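Chapter 4
Discovery and Disclosure Before Trial

4.1 The purpose of discovery

A civil claim begins with a complaint and an answer, but these papers seldom contain the evidence on which a verdict will rest. Discovery is the stage at which each party obtains that evidence from the other. It opens after the pleadings are filed and closes on a date set by the court, usually several weeks before the final pretrial conference.

The running case in this chapter is Ebihara v. Hayashi Freight. Yuzuki Ebihara, a tenant in the town of Urnholm, sued the owner of a neighboring warehouse for negligence after a retaining wall gave way in July. The complaint ran to 13 pages and named two defendants: Hayashi Freight and its maintenance contractor, Dresus.

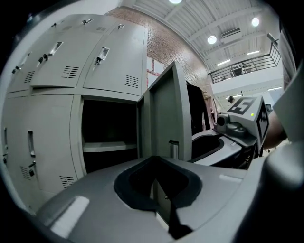 Three tools account for most of the work. Interrogatories are written questions answered under oath. Requests for production require a party to hand over documents and other items in its control. Depositions are oral examinations, recorded by a court reporter, in which a witness answers questions from counsel for each side.

In Ebihara, the plaintiff served 39 interrogatories on Hayashi Freight. The defendant objected to 13 of them as overly broad. It also withheld 52 emails, claiming that they were protected by attorney-client privilege. The trial judge in Flatthorpe ordered a privilege log, a list giving the date, author, recipient and general subject of each withheld item.

4.2 Scope

A party may ask for any matter that is relevant to a claim or defense and is not privileged. The material need not be admissible at trial. The court may still limit a request if its cost is out of proportion to the amount in dispute. Dresus made this argument when asked for over 222 inspection reports, most of which concerned other sites. Section 4.3 sets out the test the court applied and the order it entered on 03/03/2020.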